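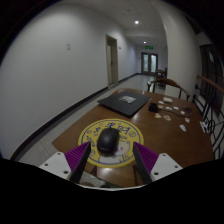

2/8/26

Corridor table, continued. I said I would write up how we are using the long brown table outside the Radville room, so I am doing it now while I still have a cup of tea and a bit of quiet.

The table was only ever meant to hold things on their way somewhere else. Then the desks inside filled up with the Poseo samples, and people began bringing their laptops out here to type up notes, and by July it had become a proper working spot with its own habits. I like it very much. The light is kind, you hear who is coming, and you can spread out in a way you can't at the bench. The trouble is the top. It has a glossy finish, lovely to look at and easy to wipe down, and a mouse does not care for it one bit. The pointer drifts, or it sticks and then leaps across the screen just as you are trying to land on one cell of a spreadsheet. I lost most of a morning to this when I was entering the Nutsugah readings, and had to redo lines 821 through 946 after I found I'd been dropping values one row too low. My own fault for not checking sooner, but the jumping pointer did not help.

So the mouse pad is staying. It's the round yellow one with the blue ring and the cartoon cat, and it makes me smile every time I sit down. It is on the small side if you are used to a big desk mat, and I did wonder whether the busy printing would confuse the sensor, what with all the blue lettering and little marks running around it. I tried slow circles over the plain yellow and then over the cat, then quick side-to-side sweeps, and I couldn't feel any difference between them. Compared with the bare tabletop it is a treat. I turned the pointer speed down a notch as well, and I would suggest trying that before anyone decides the pad is too small for them (the setting is per login, so you won't upset anybody else's).

I entered the rest of the Vamau sheet this way, finishing at record 2463, and then went back over the last stretch against the paper copy. Two typos, both plain typing mistakes and both fixed. No rows out of place this time! I know that isn't a real test of a mouse pad, and I am not claiming it as one, but I was in a much better temper at the end of it.

A few things I'd ask of anyone using the table, myself very much included:

Keep the pad near the front edge. When it creeps toward the middle you end up reaching for it with a straight arm, and my shoulder had plenty to say about that last week.

Close your laptop if you are walking away, and push it back a little so the front is free for the next person. A sticker on the lid is a great help, by the way. Dark laptops all look alike at the end of a long day, and I have carried the wrong one halfway down the corridor before now.

Small bits and pieces go home with you, or at least into a pocket. They scatter so easily on that surface, and then they get swept up with the crumbs.

Wipe with the soft cloth, barely damp. Lift the pad first and wipe under it too, grit collects there.

Still to do: find out if the pad can be washed, or only dabbed at. Ask whether we can have a second one for the far end, any color. Copy the Vamau sheet to the shared folder under job 3333 and put the paper originals back in the Radville cabinet, second drawer, behind the blank forms. I also want to go over the earlier Nutsugah pages once more, the ones before line 821, as I did those out here on the bare table too and I would sleep better for having looked.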